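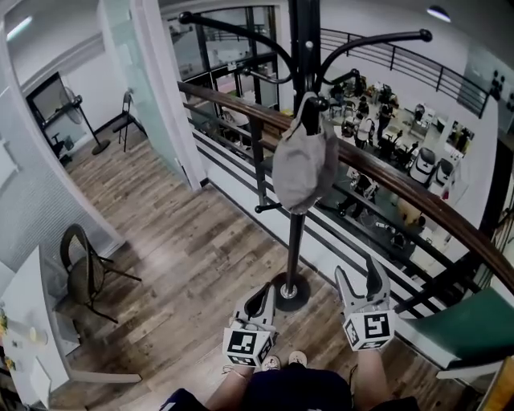 Coat rack and hat task, upper level by the railing.

From: Rocío Huamán
To: equipment-planning list
Date: May 28, 2025
Subject: Re: Hand-held grippers, what to order for next year

Wilson Rengifo wrote:
> Before I send the request up I need a number for the grippers
> and a number for everything that goes with them. Last time we
> budgeted the hardware and forgot the consumables, and Édgar ended
> up moving money out of travel in March. Also, do we need a third
> pair or can we get by with two? Garkix wants an answer on the
> quote before it lapses.

Wilson,

Two pairs in use and one spare is what I would ask for. We can get by with two as long as nothing breaks, but a repair at Garkix takes 14 days door to door, and we have had one pair out twice already. The third pair does not need its own operator or its own storage.

For consumables, please put in a separate line. Finger pads are the main thing. We went through 35 of them between the two pairs, mostly on tasks with metal parts such as the coat rack, where the fingers bump the pole and the hooks on the way in. Gilberto buys the foam from Flodby in sheets and cuts it himself, and he would like to keep doing that. The marker cubes should be listed too. We print our own labels but the cubes are ordered, and a set of 5 is the smallest they sell.

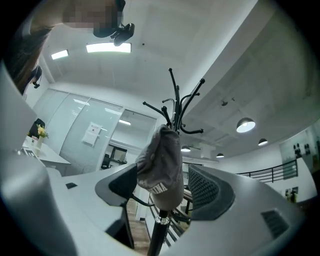
Hats and caps are still the slowest items we do. The operator has to get the fingers on either side of the fabric without hitting the pole, and I would plan on some 156 takes for that task alone before we move to bags and scarves. At the current pace this means the upper level is booked through the end of the summer, so if Wilmer's group wants it for their own tests they should say so now.

Things I would leave out of this request:

The Hegarty carts. Nice to have, but the white tables do the job.

More props. Coat racks, hats and small household items can come out of petty cash as before.

The extended service plan. I read the terms and it excludes pads and cables, the two things we replace most. — If someone has seen a newer version of the terms, send it to me.

One open question is storage. Gerncombe quoted us per month and the old contract was per year, and I have not been able to compare the two. Édgar, do you still have last year's invoice?

I can have the full table to you two days after I get the pad price from Gilberto.

Rocío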